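Canico craft and makers' market returns to Olivares Hall in April

The Canico Makers' Market will open its autumn season on a Saturday in April with 42 stalls, its largest line-up so far. Doors open at 9 am and close at 3 pm. Entry is free.

Organiser Dardo Benítez said stall applications closed early this year after the waiting list reached 13.

"We had potters, weavers, two bookbinders and a bloke who makes nothing but spoons," Mr Benítez said. "The hall only holds so many tables, so we have opened the side courtyard as well."

The courtyard will be used for food and plants. Jetberg, a local coffee roaster, will run the drinks cart, and Pistton Cycles will look after free bike parking near the Mill Street gate. Car parking is limited and visitors are asked to use the oval if the front spaces are full.

Beginners' workshops will run in the back room through the day. Sessions cover card making, simple foam shapes and hand sewing, and each one goes for 30 minutes. Children under ten need an adult with them. Workshop places are $8 and include materials – bookings are through the hall office, which is open until 5 pm on Thursday. 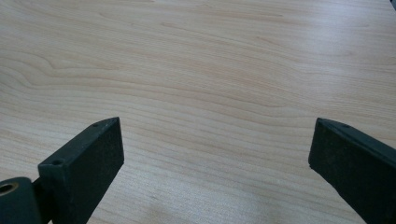
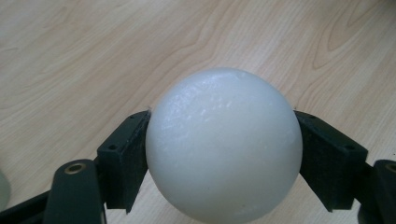
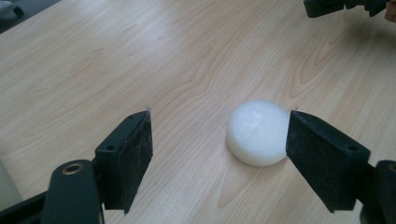 First and third pictures: pale wood tabletops. Second: a white ball.

Last season's markets raised $695 for new colour-coded signs and a ramp at the side door. The ramp is in place and the signs will go up before opening day. Money from this season will go towards ceiling fans for the main hall.

Stallholders can set up from 7 am and should bring their own cloths and extension leads. Leads must be tested and tagged. Vehicles need to be out of the loading bay by 8.30 am.

The market will go ahead in wet weather, with the courtyard stalls moved under the verandah.

Media contact: Dardo Benítez, Canico Makers' Market, care of Olivares Hall office.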